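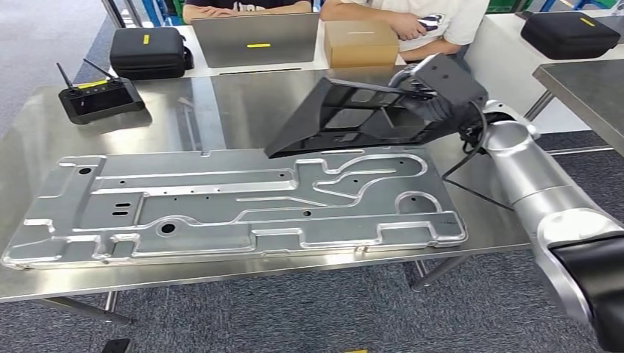

What counts as one example? One full pass by the arm from the ready pose back to the ready pose, with the video, joint positions and wrist force saved under a single number.

Notebook > Plinalby > Plate handling

2023-05-25

Count at the start of the session was 2452 examples on the server. Of those, 337 are marked bad and are left out of training. Most of the bad ones are clock drift between the wrist stream and the arm log, from before Veikko changed the sync in the Jernar recorder. He thinks the older ones can be repaired. I would leave them alone until we have a model worth comparing against.

Aluminum is still the hard case. The last model does well on matte parts and poorly on anything with glare, and only 102 of the good examples have a bright metal part in them. So the plan is more metal, with the lights left as they are. Huệ wanted diffusers over the lamps. We talked it over and decided against it for this set; the Brolel line won't have them either.

Changes to the routine:
- start pose is now varied by a small random offset, new seed each run
- part gets turned by hand between runs, no fixed marks
- failed runs are kept and labeled, up to now we were deleting them
- notes typed in right after the run
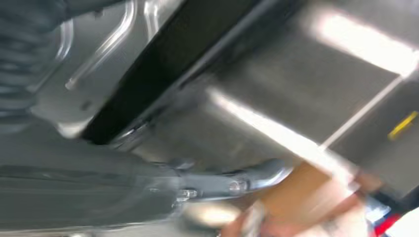
Do the wrist views need to be sharp? Motion blur is fine as long as the timestamps line up, and the model will see the same blur when it runs on its own.

Training split stays at 834 for the first pass so the numbers can be put next to the old ones. Everything above that waits for the second pass.

Disk on the recording machine fills faster with the wrist stream at full rate. Move finished sets to the Ikonen share before starting another.

Open:
- Veikko: script that flags runs with missing force data
- Huệ: wording for the failure labels, "slip" and "missed" overlap
- me: ask if the September date for the second pass still holds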